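4.2 What gets drawn, and by whom

The 107 sheets left behind after meetings at Halvorsen fall into two piles, and we spent most of September arguing over which pile was larger. The first pile is what participants called "working drawings": plans, arrows, boxes with words in them, and an org chart that had clearly been started by someone with a grievance. The second pile is what participants called nothing at all, and what we have coded as doodles.

The line between them is less firm than our coding manual would like. A row of cubes drawn during a budget discussion is a doodle. The same row drawn during a discussion of storage is a proposal. In interviews, several people looked at their own cubes and could not tell us which meeting they came from, though they were happy to guess. One participant defended a spiral as a supply route for quite a long time. We have left it among the doodles, with a note.

Seating mattered more than we had expected. At long tables, drawing was mostly private. People kept the sheet close, shielded it with a forearm, and turned it over when the chair glanced their way. At round tables the paper drifted inward. Once a sheet had passed the halfway point between its owner and the middle of the table, other people seemed to feel entitled to it and would add a line or correct a proportion without asking (see Figure 4 for the type of table and paper). We call this the point of surrender. Reviewers of an earlier draft found the term melodramatic, and we agree, but we have not found another that fits.

Pencil also made a difference. Participants given pens drew fewer shared sketches and apologized more often for the ones they made. Participants given pencils almost never used the eraser, so the benefit cannot lie in the erasing. Our best account is that a pencil line looks like something the room is allowed to ignore, and people are braver when they may be ignored. The faintest sheets in the collection were also some of the hardest to scan, and we lost several evenings to a contrast setting.

The Vurus team makes a useful comparison. Its managers had replaced paper with a shared screen and reported that everyone now drew together. The logs for those meetings show a single person drawing while the others told him where to put things. When the screen was out of service for 11 days, the team went back to paper, complained about it in every interview, and left us the richest set of sheets in the study. The screen has been repaired and the team says it is much happier.

Length is the last factor, and the least flattering to meetings. Shared sketches cluster in the first 30 minutes. After that the drawings shrink, move toward the corners, and acquire shading. Shading is our most reliable sign that a decision has already been reached by somebody who has yet to mention it. We tried to turn this into a formal measure and failed, mainly on account of one participant who shades everything, including his signature on the consent form.

We make no claim that round tables and pencils produce better decisions. We had no measure of decision quality that the participants would accept, and the one they proposed was whether the meeting had ended before lunch. Section 4.3 takes up the sheets that were thrown away, as far as we could recover them.

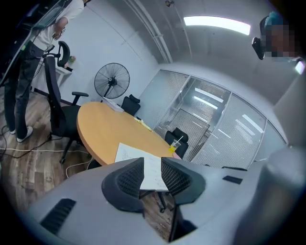
Photo: Braulio Sandoval and Kobe Kuipers

Figure 4. Round wooden meeting table with a sheet of faint pencil sketches.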